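Turnileo Cell 2: Progress Report to Junel
Reporting period: February to 2021-06-19
Prepared by Lai-ching Yang

1. Status summary

The cell is running and collecting tabletop manipulation episodes on the single-arm configuration. Two of the three milestones for the period are closed. The third, the maintenance handbook, is in draft. Arm availability improved after the wrist cable was rerouted and the gripper coupling replaced. Spending is within the approved equipment line, with one request for a change described in section 6.

2. Mechanical setup

The base was unbolted and shimmed in February after we found that the mounting plate had a slight twist. With the plate torqued down in a cross pattern the base now sits flat, and the zero check repeats between sessions. The old procedure called for a zero check after every power cycle. We kept that and added one after any contact stop.

The table is not fastened to the floor. It stands on carpet, and it creeps when people lean on it. We tried rubber feet, which made no measurable difference, and then put tape marks on the carpet at each leg. The operator checks the legs against the marks before homing. A rigid link between table and base has been drawn but not built.

3. Wrist and gripper

Most of the lost time in the first half of the period came from one fault. The gripper would report closed while still partly open, usually in the afternoon and never on the bench. The fault was traced to the coupling between the gripper motor and the finger drive. The set screw had worn a flat on the shaft, and the coupling slipped under load once warm. Tightening it held for a few days at most.

The coupling was replaced with a clamping type from Leung. The replacement has completed 769 episodes without a false close. Finger pads are now changed every 100 episodes, which is earlier than they strictly need, but the pads are cheap and a worn pad looks exactly like a calibration fault in the logs.

The wrist cable was the second item. It had been tied too tightly at the elbow and the jacket was starting to whiten at the bend. It was replaced, given a longer service loop, and tied at two points only. The inspection sheet now has a line for it.

4. Camera and calibration

The fixed view is recalibrated whenever the stand is touched. Reprojection error after the last calibration was within the limit agreed with Junel. The stand remains the weak part of the cell: its clamp loosens, and the first sign is usually a drift in grasp height that gets blamed on the arm. A witness mark was painted across the clamp joint. If the two halves of the mark do not line up, the session does not start.

5. Object set and acceptance run

The acceptance run uses mixed household objects at full table density, with soft, rigid and rolling items together. Sparse layouts passed early and told us little about the wrist. The crowded layout forces steep approaches close to bowl rims and block edges, where a low wrist has the least clearance and where the old coupling failed most often. Of 28 crowded layouts in the run, 25 were completed without operator intervention. The other three ended in contact stops, all during a grasp on cloth. Fold detection on cloth is outside this work package, but the stop threshold is ours, and it was raised slightly after review.

The low wrist approach, with the tray at one side of the table and the cloth in the middle:

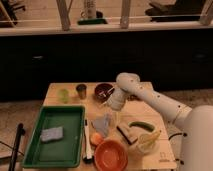 Girkulari wrote back on the draft of this section that the threshold should not be raised again before the pads are ruled out, and that three stops on cloth is too few to separate pad wear from a bad height estimate. The point is accepted. The threshold is frozen at its present value, and the next run will start on new pads, with pad age logged for each episode.

6. Request for change

We ask to move the unspent part of the travel line to spares. The amount covers a second gripper motor, two couplings and a heavier camera stand. Lead time on the motor was over six weeks at the last order, and the cell has no spare at present — a motor failure would stop collection completely.

7. Next period

Build and fit the table link. Replace the camera stand and repeat the calibration. Run the crowded layouts again with the threshold unchanged. Finish the maintenance handbook, including the wrist cable inspection and the coupling replacement procedure, and have it tried by an operator who has not worked on the cell.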